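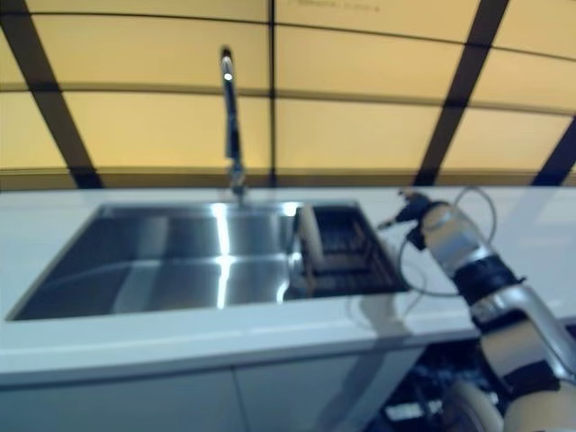
Sharing the Sink: Tips for a Staff Kitchen Where the Robot Does the Plates

October 16, 2022
By Zuleica Pimentel

I have been running the kitchen at Skamance for longer than I care to work out, and in that time the washing-up has been done by me, by whoever lost the argument, by a dishwasher that leaked and by a dishwasher that didn't leak but shrieked. Now a good share of it goes through a robot arm at the sink, and there are roughly 30 of us who eat lunch off the results. Several readers with workplace kitchens of their own have written to ask how we manage it day to day, so I've put down what we do, in no very grand order. Some of it will suit you even if your only machine is a kettle.

Give the rack one home and leave it there

Ours lives in the right-hand end of the sink, and the open basin is on the left. I used to move the rack about as the mood took me (on the worktop for a big lunch, back in the sink for a small one, on the windowsill once when I was descaling) and never thought a thing of it. You can't do that with an arm. It has been taught where the rack is, and if you shift it even a couple of inches it will go very politely to the old place.

Zainab Oyelaran, our early person, put two dabs of nail varnish on the sink rim where the corners of the rack should sit. It's a lovely trick and it has lasted months. Pick a colour that shows up on steel, and let it dry overnight before anybody runs the hot tap.

Stand plates on edge, starting from the left

Begin at the left side of the rack and work along to the right. One plate per slot, please — I know two side plates will squeeze into one, I have done it all my life, but they dry with a tidemark where they touch and the hand can't get its fingers between them.

Leave the bigger gaps for bowls. A bowl takes up the room of two plates or very nearly three, and if you've filled every slot in order you will only be pulling things out again. At home I do the bowls last and tip them well forward so the water runs out of the foot ring, which is the bit that always drips down your sleeve when you put it in the cupboard.

Scrape first, and scrape properly

The arm is a patient thing but it has no opinion on baked-on egg. Everything gets scraped into the caddy and rinsed under cold before it goes anywhere near the working side. Cold, mind, for egg, porridge and anything starchy; hot water cooks it on. Greasy plates can have hot. For the really stubborn ones I make a paste of bicarbonate and a drop of washing-up liquid, smear it on with an old brush, and go and do something else for the length of a cup of tea.

Keep the worktop to the right of the sink clear

This was the hardest one for all of us, because the bit of counter to the right of the rack is exactly where a person wants to put a mug down. It is also where the arm comes in and where its hand has to travel. We tried a sign. We tried a second, ruder sign. What worked in the end was giving people somewhere better, so Obinna Fashola screwed a little shelf to the wall by the fridge at elbow height and the mugs went there of their own accord within the week.

A white worktop shows everything, I'm afraid. Wipe it with a well-wrung cloth and then go over it dry, and for tea rings use a dab of bicarb on a damp finger. No bleach on ours, it went yellow in a patch behind the bread bin and has never forgiven me.

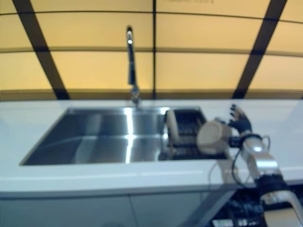 Choose your crockery for the hand as well as the eye

If you're replacing things anyway, go for shapes with a decent rim and soft corners. Our old canteen set from Foley had a rim so thin it was nearly a blade, pretty as you like, and it was forever being put back on the counter and tried again. Chunkier pieces in plain colours go through with much less bother. We still have a handful of the thin ones and I wash those myself on a Friday with the radio on.

Don't buy the whole lot at once. Get two or three of a new shape, run them for a week, and listen to what people say about eating off them, too. A plate that the arm likes and everybody hates is no bargain.

What changed for the people

I promised to be straight about this part. Graça Rebelo did our washing-up for years and she was not pleased when the arm came, and I wasn't sure I was pleased on her behalf either. Her hours stayed the same, because that was agreed in writing before anything was delivered, and I would urge you to get the same agreement wherever you are. What's in the hours is different. She does the soup now, and the ordering, and her hands have healed up over the winter months, December being when they always used to crack. Against that, she misses the company of the sink. People used to stand and dry for her and tell her things, and a person doesn't stand and dry for a machine.

So we kept drying-up as a two-person job after the big Thursday lunch, tea towels and all. It isn't efficient and Rupert Lehner, who does our rotas, has stopped asking about it.

Do write down who is in charge of stopping the thing, as well. Ours is whoever is nearest. Everyone who uses the kitchen has been shown how and has done it once with their own hand, including visitors from the Closov office, who grumble and then do it.

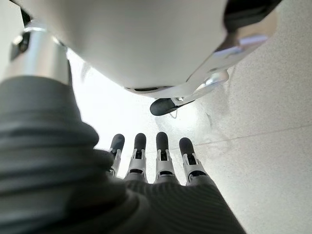
Cleaning is where I have the most to say, being me. The jobs at the end of a shift take very little time if you do them every day and an entire dreadful morning if you don't. Start with the tap and the sink, work out to the counter and finish with the floor. Switch off and wait for everything to be still before you go near the arm. A ribbed grey sleeve like that one is a terror for crumbs, which settle in the folds, so go along each fold with a soft dry pastry brush and follow it with a barely damp cloth. The black fingertips want a wipe too, all of them and the thumb, with a little washing-up liquid on a cloth and a second cloth to take the soap off, or the next plate will be slippery. A speckled floor hides dirt beautifully until the light catches it, and then you see every smudge. Use a pencil rubber on scuffs before you reach for the mop.

Hang your cloths up afterwards, spread out, never in a ball. Ours go on the rail by the back door, blue for the counter and green for the floor, and I boil the lot on Saturdays.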